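Search this site
Enter keywords
Go

12th August

Print this page | E-mail this to a friend

Up before six because the cat was sick on the landing. She is fine. She had eaten the long grass by the water butt again and it came up with most of her supper. I cleaned the carpet, gave her nothing until nine, then a spoonful of plain chicken, and she kept that down and asked for more.

The old dog has his second check-up at Plunbridge next month, so I weighed him this morning on the bathroom scales. I do it by standing on them with him and then without him. He has lost a little since the spring, which the vet wanted. His back legs are no worse. He still takes the back step one foot at a time and then waits at the bottom for me to notice.

I have been keeping a record of his walks since January, when the stiffness was at its worst. In January we were doing 9 minutes, to the postbox and home. This morning we did 49, with a long stop at the stream. I don't expect him to go further than that and I don't want to push him. The vet said little and often, and on the days when I have split the walk in two he has slept better. Two shorter ones tomorrow, then.

We met the big brown dog from the allotments on the way back. They used to get on. Now the old dog stiffens up and looks away when he sees him coming, and I think it is because he was knocked over in the spring and remembers it. I crossed the road. The other owner waved and didn't seem to mind.

Breakfast late. I have changed his food over to the Nitden senior biscuit and this was the first day with none of the old sort mixed in. I took nine days over it, which is longer than it says on the bag, but he has always had a delicate stomach and I would rather be slow. He ate the lot. The kibble is smaller and he doesn't drop bits of it behind the fridge. It costs more. I have put the price in the back of the book next to the old one so that I can see what it comes to over a year.

The tablets are still a nuisance. He has worked out cheese, he has worked out ham, and yesterday he ate all of a piece of sausage and left the tablet on the mat. Today I pushed it into a bit of banana and it went down. I have five bananas, so that should see us to the weekend if he doesn't change his mind.

Rang the insurance people about the claim for the X-rays. I was on hold for most of the time it took to shell the peas. They have the vet's form but not the receipt, which I sent with the form in the same envelope. I am to send a copy. I had kept one, luckily. They will pay all but 90 pounds of it, as that is the excess now that he is over a certain age. It went up at renewal and I didn't read the letter properly. I have written it on the calendar for next year, to read it and ring round before paying.

Hot after lunch. I shut the curtains on the garden side and put the dog in the hall on the tiles. The cat went under the bed and stayed there. I cut the dog's nails while he was half asleep, front feet only. The dew claw on the left was getting long and had begun to curve round. I took off a small amount and will do a bit more next week, as the quick is hard to see on the black ones. He pulled his foot away once and then let me get on with it.

I read some more of the Ait Brahim book in the afternoon, the one about the mountain sheepdogs. The chapter on feeding was good. They get barley bread and whey and whatever they can catch, and they seem to work for years on it. It did make me look at the Nitden bag again. I don't suppose the old dog would thank me for barley bread, and he has never caught anything in his life apart from a wasp.

The new harness from Mosutberg came by the second post. It has a handle on the back, so I can take some of his weight on the step and getting into the car. I tried it on him in the kitchen. The chest strap fits on the second hole but the belly strap is too long and the end hangs down where he could tread on it. I will stitch it back on itself. He stood still for the fitting and then walked about with his head low until I took it off again.

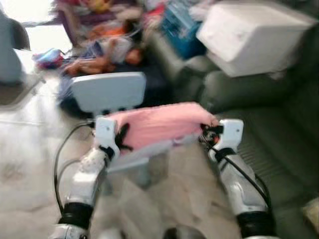

I will leave it on the hook by his lead for a few days so that he gets used to the smell of it, then try it for five minutes at a time indoors. I did the same with the car ramp and it worked in the end, although the ramp took most of a month and a great deal of liver cake. The returns slip says I can send the harness back if it is unused, so I have kept the packet and not cut the tags off yet. That means the stitching will have to wait as well.

Evening cooler. Let the dog lie out on the grass until it was nearly dark. There was a hedgehog along the bottom fence, the first I have seen for weeks. The cat watched it from the wall and did nothing. I put out a dish of water and a handful of the old biscuits, since there is half a bag of them left and they may as well be eaten.

Things to get: bananas, worming tablets for the cat, strong thread, stamps for the insurance letter. Ask at Plunbridge whether they will do his back nails while he is there.

Bed at ten. Dog settled, cat in.

Print this page | E-mail this to a friend

Recent entries
Cat flap stuck again
Changing his food, first week
The ramp and the liver cake
Fleas, and what I used
A wet walk to the stream
X-ray results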